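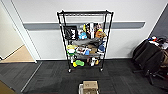 ## Wire trolley full of odds and ends, how do I sort it without buying loads of boxes?

**Pankaj Thakur**

Black metal wire trolley on castors, lives against the wall on carpet tiles. Started as toy storage. Now it's toys, boxes, cloths, a picture frame, all sorts. Every shelf crammed except the very top, which has nothing on it because things slide off when I move it.

Two problems. Small stuff tips through or gets lost at the back. And it drags when I try to roll it, carpet I suppose. Don't want to spend much, 36 quid tops. It's 33 cm deep inside the posts, I measured. Would like it done before my sister's lot come in February.

Any ideas? Typing this on my break so sorry if it's a muddle

---

**dukivix_mum**

Take everything off first. All of it, onto a sheet on the floor. Horrible for ten minutes then much easier.

Then:

- heavy things and boxes on the bottom shelf, it'll feel steadier when you push it
- soft toys one level up, they don't mind being squashed
- small bits in something with sides. Shoe box lids are free and fit fine on mine
- cloths and towels OFF the trolley. They spread over everything and you can't see what's underneath. Drawer, or roll them and stand them in a tub
- picture frame on the wall or a windowsill, it'll get knocked otherwise

For stuff falling through, cut a bit of stiff card or an old plastic chopping mat to the shelf size. I used the Furlow liners on one and card on the other and the card is just as good tbh. Measure between the posts, not the outside edge, I got that wrong the first time and had to trim the lot.

Top shelf, put one tray on it and leave it at that. Somthing with a lip so nothing slides.

---

**hovum73**

just get bigger wheels

---

**Cho_in_the_attic**

Re the wheels, check what sort of stem yours has before ordering, push-in or threaded. Turn it on its side once it's empty and pull one out. Also look for hair and carpet fluff round the axle, mine were solid with it. Tweezers and a seam ripper, bit of dry silicone spray after. Rolled a lot better, still not brilliant on carpet.

If it hardly moves anyway I'd take the castors off and use plain feet. Keep the castors in a bag somewhere, you'll want them when you move house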